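Reneck Streaming – Your Questions, Answered
By the Reneck help desk
November

Is there a free trial?

Yes, there is, and we're so glad when people use it! You get 3 days to look around and watch as much as you like. We do ask for a card when you sign up, but you won't be charged until the trial is over, and you can cancel from your account page before then.
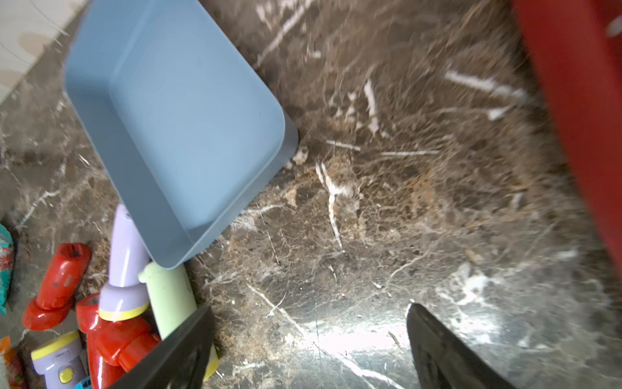
If you forget to cancel (it happens to all of us), write to us the same day and we'll see what we can do.

What is there to watch?

Quite a lot, we think. There are 200 films on the main plan, mostly dramas and family movies, plus the whole of Girport – the harbor mystery series so many of you write to us about. New titles go up at the start of the month, and a few older ones leave at the same time, so please do check your watchlist now and then.
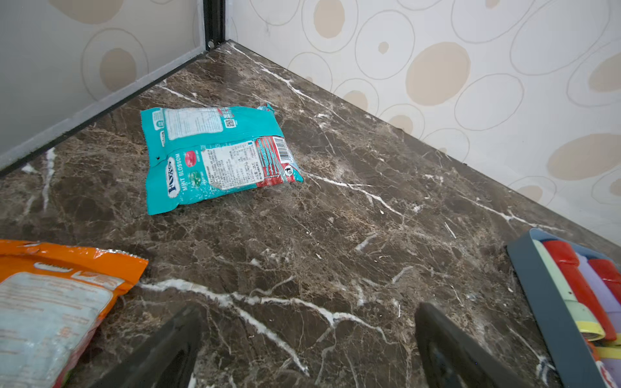
Movies that are about to leave carry a small "last chance" note next to the title, and you can sort your list by that note if you're running short on evenings.

How many people can watch at once?

The main plan covers 3 screens at a time, and they don't all have to be in the same house. Downloads don't count toward that number.

Does it work on my TV?

If your set runs the Nisasano or Herrero app store, look for us there and sign in with the code on the screen. Older sets may take a minute or two to load the menu, so give it a little patience.
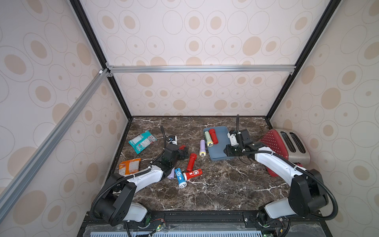 One subscriber wrote in to say that the code kept timing out on her Herrero set until she updated the app, and after that it went through on the first try.

Last updated: November
Contact us | © Reneck | Back to top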